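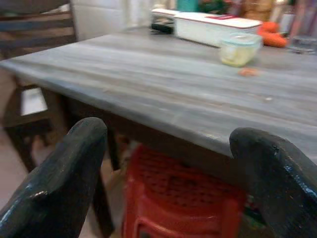

Ostap Hordiienko
Home gardener, seed saver, and the only writer on this blog

Seeds, seeds, seeds

March again, and the tomatoes are up! Not all of them, but enough that I have been going downstairs in my socks at six in the morning to look at the trays before I've even put the kettle on. If you have never stood over a tray of dirt with a flashlight and seen that first bent green neck pushing through, please do it this year. One packet, one pot, that's all it takes, and you will be as silly about it as I am.

I'm growing 13 kinds of tomatoes this spring. Last year it was nine, and I told everybody who would listen that nine was too many. Then came the seed swap in Bronton, and I walked in with a shoebox of beans to give away and walked out with a shoebox of tomatoes. A man at the back table had a plum tomato I'd wanted for years, the long kind with hardly any juice, and he gave me a whole coin envelope of it for a handful of my speckled pole beans. I felt like a bandit.

The one I'm most excited about is the Romaniuk. It isn't in any catalog. We call it that after the family who gave it to my mother, and it's a big, ugly, pink thing with green shoulders that cracks if you so much as mention rain. It's also the best tomato I have ever eaten. You slice it thick, put it on rye bread with salt and too much raw onion, and eat it over the sink. I have kept it going by saving seed every August, and last year I very nearly lost it when late blight came through. I got two good fruits off the last plant. Two! Every Romaniuk seedling in my basement came out of those, so you can imagine how I've been hovering.

People ask me how to save tomato seed and they always look a little let down when I tell them, because it's so easy and a bit disgusting. You squeeze the seeds and the jelly into a jar, add a splash of water, and leave it somewhere nobody has to smell it. After a few days there's a skin of mold on top and the jelly has let go of the seeds. Pour in more water, swirl, tip off the mold and the floating bits, do it again until the water runs clear, and spread what's left to dry. Don't dry them on paper towels. I did that my first year and spent the winter picking fuzz off every single seed, and some of them I just planted with a square of paper towel still attached (they came up fine, by the way). A coffee filter is better, and a smooth plate is better still.

Keep them cool and dry after that. I have grown tomatoes from seed that had been sitting in a drawer for so long I couldn't read my own handwriting on the envelope. Onions and parsnips are another matter, buy those fresh.

Peas, though, I treat differently, and chard and beets too, because they like a drink before they go in the ground.
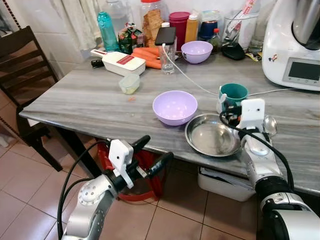 Soaking is the part of spring I look forward to most, maybe because it's the first thing you can do while the garden is still mud. Peas go in at bedtime and by breakfast they're fat and wrinkled and twice the size, and I swear you can see them thinking it over. Beet seed wants less time, a couple of hours is plenty, and chard is the same. You don't need any special gear for it. A light-colored plastic bowl like the lavender one here is just right, since dark seeds show up against it and you can see which ones are floating. Drain them well, let them sit a few minutes on something flat and shallow, and get them in the soil the same day. Don't let them go past a night in the water, they'll drown, and I have the bald patch in my pea row to prove it.

Peppers are where I still feel like a beginner. They're slow! The tomatoes pop up in a week and the peppers just lie there, and around day ten I start convincing myself the seed was bad, and around day twelve I poke a finger in to check and break one. Please don't poke them. They want warmth from underneath more than anything else. Mine sit on top of the old chest freezer, which runs a little warm on its lid, and that has worked better for me than the windowsill ever did. I'm trying one called Jarnier this year, a small red frying pepper that came to me in the same shoebox, with a note that says only "sweet, early, prop it up." I love notes like that. I want to know everything about the person who wrote it.

Light is the other thing. For years I grew everything on the kitchen windowsill, and for years I had seedlings that looked like bean sprouts with ambitions, leaning so hard at the glass that I had to turn the trays morning and evening. Last winter I finally hung a plain shop light over the bench on two chains so it can go up as the plants do. I keep it a hand's width above the leaves, on when I get up, off when I go to bed. The difference is huge. Short, thick stems, dark leaves, nothing falling over. If you are going to spend money on one thing, spend it there and skip the fancy pots. Yogurt cups with a nail hole in the bottom have never let me down.

And run your hand over them! Just lightly, once or twice a day, the way you'd pet a cat that isn't sure about you. It makes the stems sturdier, and your hand smells like tomato leaf for an hour afterward, and I can't think of a better smell in March.

A word about where I live, for those of you who write to me asking when to plant. I'm outside Eridley at 700 feet, on a slope that faces the wrong way, and the cold air rolls down it and sits in my vegetable beds like it pays rent. I can have frost when my friends in town are already eating outside. So please don't go by my dates. Ask the person on your street with the best garden – they will be thrilled that you asked, and you'll probably go home with a rhubarb crown.

Right now the beds are still too wet to dig. I squeezed a handful of soil yesterday and it stayed in a lump like modeling clay, so I put the fork back in the shed and went and pruned the currants. They had needed it for two winters. I took out the oldest, blackest stems right down at the ground and stuck some of the younger cuttings in a row along the fence, because I can't throw away a currant cutting. I'll have far too many currant bushes. If you're nearby and you want one, come in the fall with a bucket.

I still have basil to sow, and the marigolds, and a second batch of lettuce because the slugs found the first one in the cold frame and had themselves a party. The leeks look like green hair and I'm very proud of them. My next big job is potting up the tomatoes, and I'm going to need every yogurt cup in the house plus some of my sister's.

If anyone out there grows a pink tomato with green shoulders that cracks when it rains, please write and tell me what your family calls it. I'd love to trade a few seeds.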